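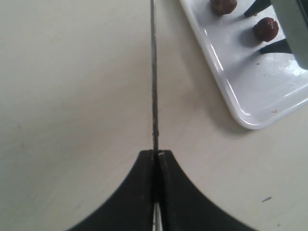 ## 4. Loading the skewers

Okay, this is the part of the Trikevwood kebab set I get asked about most, so I'm going slow. You'll want a skewer, your meat and the white tray, all on a clear stretch of table.

1. Put the tray down flat and leave yourself plenty of elbow room next to it. I learned this after flipping 22 chunks of marinated beef onto my kitchen floor (the dog was thrilled!).
2. Pick up one skewer by the blunt end. Keep the point aimed down and away from you.
3. Push the point through the thickest part of the first piece. Lumpy pieces are fine, just go for the middle.
4. Slide the piece up the skewer a little at a time, twisting as you go.

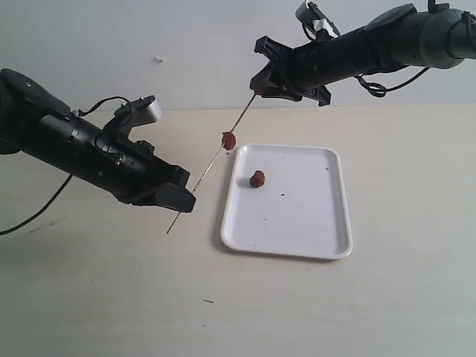 5. Keep adding pieces until you've got a hand's width of bare skewer left at the blunt end. I like a tiny gap between pieces so the sides brown too – my mother-in-law packs hers tight and they're still pretty great.
6. Lay the loaded skewer across the tray and start the next one.

**Caution:** the points are sharp! Never push toward your palm, and don't let kids do step 3.

**Note:** if you're using wooden skewers, soak them first. I do mine in a Kusent jar while the grill heats up. Metal ones can skip the bath, but use a mitt once they've been on the fire.

Replacement trays are part no. 1008 in the Stonik catalog. The older 790 tray fits the Smits lid as well, so hang on to it if you've got one.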